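When Someone in the House Works Overseas: Keeping the Papers Straight
by Coralie Whitcombe

My husband spent the better part of nine years on contracts in places where I couldn't read the street signs, and I stayed home with two children, a leaky porch and a shoebox. The shoebox is what I want to talk about. Everything went into it: the contract, the visa letters, the lease on his apartment, a receipt for a refrigerator. Then one July his employer folded, his residence permit was tied to the job, and for a long and miserable stretch he couldn't leave until a debt that wasn't his had been sorted out. I was up at four in the morning going through that box on the kitchen floor, and I would like to spare you that if I can.

Start with one folder per person, and put the name on the tab as it's spelled in the passport. Mine say things like "Paul" and I've regretted it, as every office we ever wrote to wanted the full name, middle one included. A plain accordion folder will do.

Copy the passport, all of it. The photo page is the one people remember, but the entry stamps and visa pages are what a lawyer asks for first. Do it again every time a new stamp goes in. I keep one paper set in the folder and leave a second with my neighbor Seul-gi Jeon, who keeps it in her piano bench and has never once complained.

Copy the employment contract in both languages. If there are two versions, staple them together and write on the front which one was signed. Find out which language counts in court over there (it may well be the local one) and write that down too. A loose translation done by a cousin is fine for your own reading, but pay for a certified one before you need it, when you can still shop for a price. We paid 247 dollars in a hurry for something that would have been 200 with a week's notice.

Keep a phone sheet on the inside of a cupboard door. The embassy or consulate goes at the top, with the after-hours number, then the employer, the landlord, the bank, and a friend who lives in the same city. Write it in thick pen. You'll be reading it half asleep, and maybe without your glasses!

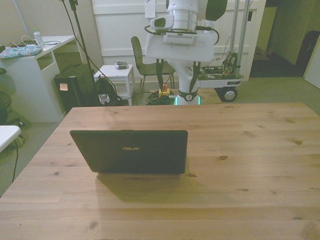
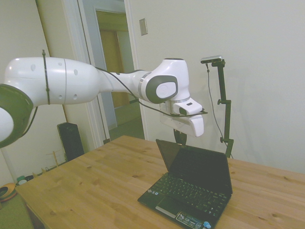
The Wisness Home Letter, Issue 43, page 23

Make a digital set as well, and name the files so that a stranger could find things. Mine used to be called "scan" and "scan new" and, heaven help me, "scan new good one." Now it's surname, then what it is, then the year. Put it on two memory sticks and keep them in different houses. If you use an online account, make sure both of you can get into it from either country, and try it out while everybody's still in a good mood.

Checks and guarantees deserve a page of their own. In some countries a bounced check or a company loan with your name on it can keep you from boarding a plane, so write down every one that's been signed, the amount, and who's holding it. Ask for the old ones back when the debt is paid, and file the letter saying so. Rhys Rakena, who worked with my husband, kept his in an old Hadow cookie tin, and it got him home a good deal sooner than us.

Talk about a power of attorney over supper one night. It's a dull conversation and a useful one. Ours let me sell the car and pay the rent over there, and it had to be stamped by so many offices that it was soft as cloth by the end. Rules differ from country to country, so see a lawyer who knows the place and don't go by me.

Keep a notebook by the telephone. Date, time, who you spoke to, what they promised. Spiral-bound is best, since it lies flat while you hold the receiver. I filled three.

For damp papers, and there will be some if your folder lives under a sink like mine did, lay them between paper towels with a heavy book on top and change the towels morning and evening. Don't iron them. Thermal receipts go black under an iron, and I lost a whole year of money transfers that way.

Next issue: Paora Sheehan on packing a parcel for overseas mail, with her method for jam jars.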